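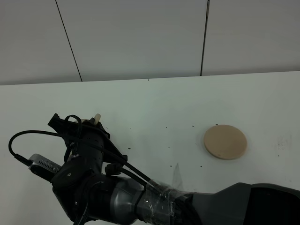
Training a two-arm tea policy with Rulten, step by step

If you've already collected your demonstrations, the rest of this guide should take you an afternoon, plus one overnight run. We started out with 607 episodes and kept 557 after cleanup, so don't be discouraged if some of yours have to go — ours certainly did!

Start by splitting each episode into reach, grasp, tilt and return. Brovora will suggest the cut points for you, but please check them by eye, especially the start of the tilt.

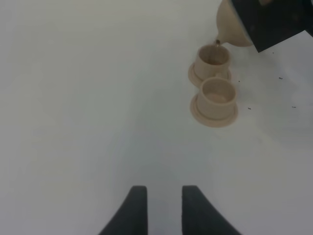

Phase labels matter most when one arm is busy and the other is waiting. Give the waiting arm its own label, "hold open," and don't let it inherit whatever its partner is doing. With the spout over the rear cup and the near fingers spread with nothing between them, a shared label would teach that second gripper to tilt at thin air, and you'd spend a good long evening wondering why (we did).

Next, set the action chunk to 2 seconds and train for over 4000 steps before you look at any rollouts. Early ones are discouraging and won't tell you much.

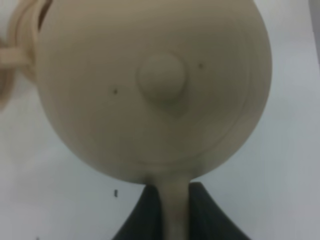 Derura wrote in to say that the separate hold label worked on the Bainbridge setup too, but only after the wrist views were weighted equally for both arms. Try that before you go and collect more data, and save the old checkpoint first.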